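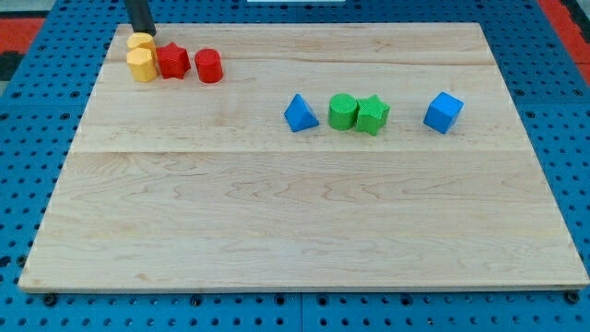 Starkance held its open day on 6 Oct 2020, and I spent most of my slot at the language-command table, which was the only station I had registered for. The premise is simple enough. A visitor types a short instruction, the arm tries to push one block to where the instruction says, and a log line on the monitor records whether the stop condition was met. The workspace is a pale maple board sitting on blue pegboard, with black bolts near its front corners, and the pieces are toy shapes: stars, cylinders, a cube, a triangular prism. The color and shape overlap does the real work in this setup. With both a red star and a green star on the board, "push the star" is underspecified, and the two yellow cylinders can't be told apart by color and shape at all. You have to name a position or a neighbor.

The staff call the control software Cletus. It takes the camera feed and the text, and outputs a small planar displacement for the tip. There is no grasping, so every failure is a contact failure or a language failure, and these are easy to tell apart if you watch the first half second of motion. If the tip sets off toward the wrong block, the text was misread. If it sets off toward the right one and slides past, the contact angle was bad. Cylinders roll off the tip more than I had expected. The cube is better behaved provided the push is square to a face.

According to the handout, the current model was trained on 2,265 recorded pushes, of which 163 were thrown out for timing errors between the camera and the joint log. I asked how the bad ones were found. The answer was a script that compares tip position in both streams, plus a manual pass. I would have liked to see the threshold, but it was not on the sheet.

Two things I noted for my own use. First, the instruction box accepts corrections while the arm is moving. Typing "a bit more left" partway through a push changed the heading after a short delay, and the earlier goal was kept. Second, the reset is still done by hand between visitors, and the layout is not randomized in any formal way. That matters if anyone plans to quote a success rate from the day, and I would not.

The Langlois hall next door had the conveyor sorting line, which was louder and drew a bigger crowd. I gave it ten minutes. The Zameck calibration talk was full by the time I got there – registration for that one closes early, apparently – so I have only the slides. They cover camera-to-base calibration with a printed target and are worth reading if your error grows toward the far edge of the workspace, as mine does.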